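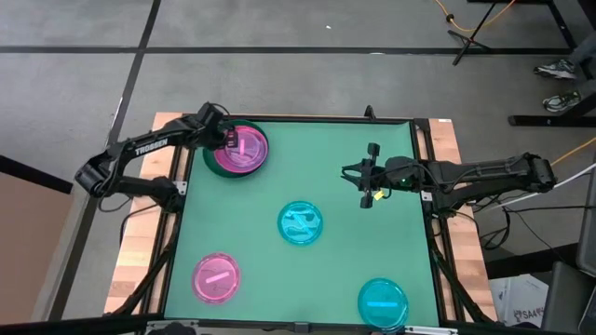

The two-arm bench set up for the dish and plate task, green mat down.

Lumwood Tableware Set: notes for people using the recordings

Version 3, Friday, April 22, 2022

Hello, and thank you for downloading this. Please do read the notes through before you start, even if you are the sort of person who normally goes straight to the files (we are too, so no hard feelings). The Lumwood set is a collection of recordings of two robot arms handling small round dishes and plates on a tabletop. It goes out with the Lumwood bench kit, and you can also have it on its own if you already own a pair of arms and simply want something to compare your own work against.

What you get

There are 114 recordings in this version, sorted into 15 folders. Each folder covers one starting layout and has a short text file telling you what the operator was asked to do. The tasks are everyday ones: put one dish on top of another, take it off again, move a plate from one side to the other, sort by colour. We kept them plain on purpose. A good many of our customers are trying two arms for the first time, and a stack of plates is quite enough to be getting on with in the first week!

Each recording holds the joint positions of both arms, the gripper openings, and video from 4 cameras. Two of the cameras are fixed and the other two ride on the wrists, one on each arm. All the streams share one clock, so you shouldn't need to line anything up by hand.

How the recordings were made

An operator guides the arms through the whole job with a matching pair of hand controllers. We asked our operators to work at a comfortable pace and to carry on if something went a little wrong, because a plate that gets nudged and then set straight is every bit as useful to learn from as one that goes down neatly first time. You will find plenty of pauses, and a few second attempts. We have left them all in, apart from recordings where a stream dropped out altogether.
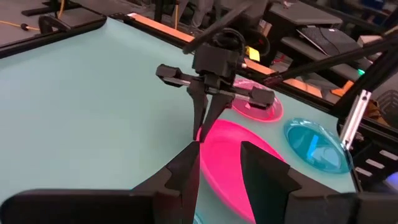
The wrist views are the ones people write to us about most often, so a word or two on those. The gripper fingers always take up a fair part of the view, and they will hide some of whatever you are reaching for. Please don't crop them out. We tried it in March on a small test and the results got worse, I think mostly for want of knowing where the fingertips were. If you need smaller files, shrink the whole picture down and leave its shape alone.

Colours and lighting

The plates and dishes come in pink, teal and a dark green, and the text files use just those names. Be a little careful if you pick things out by colour alone, as the cameras do not agree with each other on shade. The same mat can look a proper green in one stream and pale mint in another, and pink can drift a long way towards magenta. There is a small script called Ovel in the tools folder which evens this out a bit, though it is slow and I wouldn't run it on a laptop with anything else open.

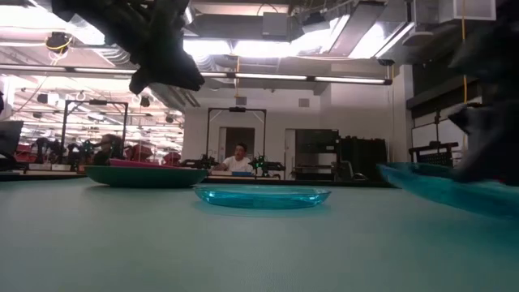

Learning to cope with a busy room was one of our main hopes for this set. Many people will be putting their kit in a shared workshop, with other benches going and people coming and going behind, and a model that has only ever seen a blank wall can have a hard time there. So we have not masked anything behind the tabletop. In the low fixed view you get the other arms and overhead frames further back, a person in a white T-shirt at a worktable, and a row of bright ceiling lights, all in the same view as the plates. Those lights also leave white highlights on the rim of a clear turquoise plate, and our own plate finder used to mistake highlights like that for edges. If yours does the same, try Kjærgaard, the other script in the tools folder, with the glare setting turned up to 3.

Things we know are not right

The depth of the stack is not recorded anywhere. If you need to know how many dishes are piled up you will have to work it out from the video, sorry.

Some of the layout files say "dish" and some say "plate" for the same sort of thing. We started tidying this and then stopped, as people had already built on the old wording.

Gripper openings are given as a fraction from closed to open. They are not millimetres, whatever the first version of these notes said.

Using and sharing

You may use the set for study, teaching and your own products. If you pass it on, please keep these notes with it and mention Lumwood by name. The bench kit itself is sold and looked after by Lornier, so questions about spare fingers, cables or deliveries should go to their help desk, while anything to do with the recordings can come to us at the address in the contact file. Do tell us which version you have when you write.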